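El sello Mekico recupera en dos discos la música de cámara del archivo de Warnari

El sello discográfico Mekico publicará en octubre una grabación dedicada a las sonatas y suites conservadas en el archivo musical de Warnari, un fondo de manuscritos de finales del siglo XVII y comienzos del XVIII que hasta ahora solo se había consultado con fines académicos. La edición consta de 2 discos y un cuaderno con notas en español, francés e inglés.

El conjunto Grinik, formado por dos violines, viola da gamba, tiorba y clave, interpreta el programa con instrumentos de época afinados a 392 Hz. Siete de las once obras se graban por primera vez. Las demás circulaban en ediciones antiguas, con el bajo realizado para piano y numerosos cambios en la ornamentación.
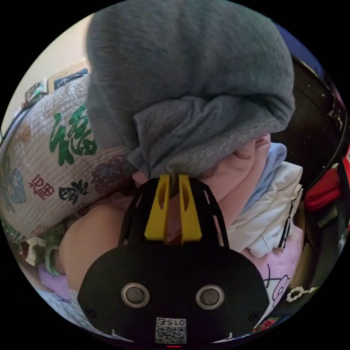 El fondo reúne unas 300 hojas, en su mayoría partes sueltas copiadas por tres manos distintas. En cuatro de las sonatas faltaba la parte de segundo violín, que el conjunto ha reconstruido a partir del bajo cifrado y de pasajes paralelos. El cuaderno, de 88 páginas, señala los compases reconstruidos e incluye la transcripción completa de la Suite en re menor, la pieza más extensa de la colección.

Las sesiones tuvieron lugar en la sala Kurtuluş, elegida por su reverberación corta. La toma de sonido se hizo con pocos micrófonos y cada movimiento se registró entero - las repeticiones figuran completas, también en las danzas. El primer disco contiene las sonatas en trío; el segundo, las suites y una chacona para clave solo.

La primera tirada será de 700 ejemplares numerados. El álbum podrá adquirirse en tiendas especializadas y en la página del sello, y estará disponible en descarga sin compresión desde el mismo día. Mekico prevé publicar más adelante la partitura del resto de las obras - primero las sonatas, con partes separadas para los intérpretes.

Los medios interesados pueden solicitar copias de promoción, el cuaderno en PDF y fragmentos de audio al departamento de prensa de Mekico. Las peticiones de entrevista con el conjunto Grinik se atienden por la misma vía.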